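5/11/19

Long day at the drawing board, and a good one, mostly.
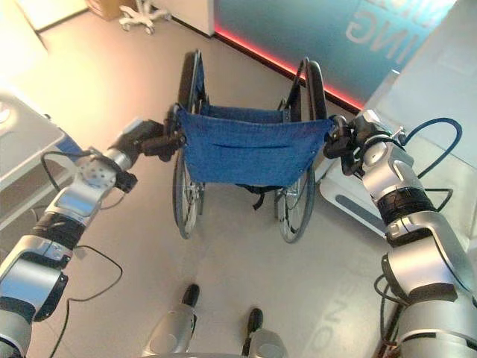 Wheelchair with the blue fabric seat.

I finally got the kitchen plans for the Trutcombe house to a place where I'd be happy to show them to somebody. I have been fussing over that back wall since July, moving the sink under the window and then away from it again, and this morning I just sat down with my coffee and drew it the way I'd wanted to all along – sink under the window, long counter, a bench at the end where you can take your boots off. It took me 2 hours! All those months, and then 2 hours.

The pricing was slower going. I'm still learning the Siveo program and it has a mind of its own about cabinet doors. It put 306 of them on the order sheet for one kitchen, and I laughed so hard I had to get up and walk around the room. I found the setting in the end (it was hiding under hardware, of all places) and the total came down to something a family could live with, even with the Voß hinges, which I do love and won't give up easily.

After lunch I printed the five views for the client and pinned them up by the door so I can look at them sideways on my way past. The pantry one still bothers me. Too dark, I think, or maybe the shelves are too deep. I'll try it with a lighter oak tomorrow, and call about the tile samples before ten.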